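**Filipa Sampaio** · a thread on one table, one curtain and far too many boxes

1/ It's March, which in my corner of the world means the big tidy, and I have promised several of you I'd write up how I set up the black work table this time. So put the kettle on, because I'm going to ramble (you know me by now).

2/ The table first. I used to let things live on it. A roll of tape would come for the afternoon and still be there a month later with a family of its own! My new rule is that whatever I need for the day goes on top, and everything else goes back on the shelves before I leave.

3/ A black top is lovely to work at and a terrible thing to keep clean. Every speck of dust shows, and so does every swipe of the cloth. I've tried all sorts on ours and have settled on the Plurnow spray, a very small amount, wiped in one direction with a cloth that has never met fabric softener. Then a dry cloth right after. If you stop for a phone call in the middle you will get streaks, ask me how I know.

4/ Now, the curtain. I went back and forth on this for ages. I wanted a plain dark background behind the table so my eyes could rest, and I looked at boards, screens, even paint. A curtain won in the end. It's soft, you can pull it aside when you need to get behind, and it hangs in nice loose folds without any fuss.

5/ Do vacuum your curtains, though! I did ours with the little brush attachment, top to bottom, and was quite ashamed of what came off. I'd put it off for 13 weeks, and I only know that because I write these things on the calendar and then ignore them.

6/ The shelves took the longest by far. Ours are metal, open at the front, and they collect boxes the way my coat pockets collect receipts. I took everything down, sorted it on the floor, and gave each box a label in big letters on the short side, the side you see when you're standing there with your hands full.

7/ A few people asked about the labels. They're the Pichon ones, the matte kind. They peel off cleanly from cardboard if you're patient, and they take pencil, so I can change my mind (and I do, constantly).

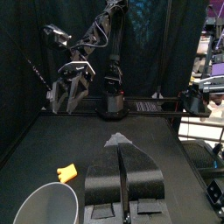 8/ I've also come around to leaving the shelves brighter than the table area. I used to want the same light everywhere, but I find I reach for the right box much faster when the shelves are well lit, and the dark curtain keeps the table side calm and easy on the eyes.

9/ Cables are next on my list. I have a bag of Clomel ties and the best of intentions. My plan is to do the long ones first, one evening at a time, with the radio on.

10/ If you have a good way of marking both ends of a cable so the tag stays put, please tell me. I've tried folded tape and it goes gummy on me every summer. Replies are open, and I'll read them all tonight after supper!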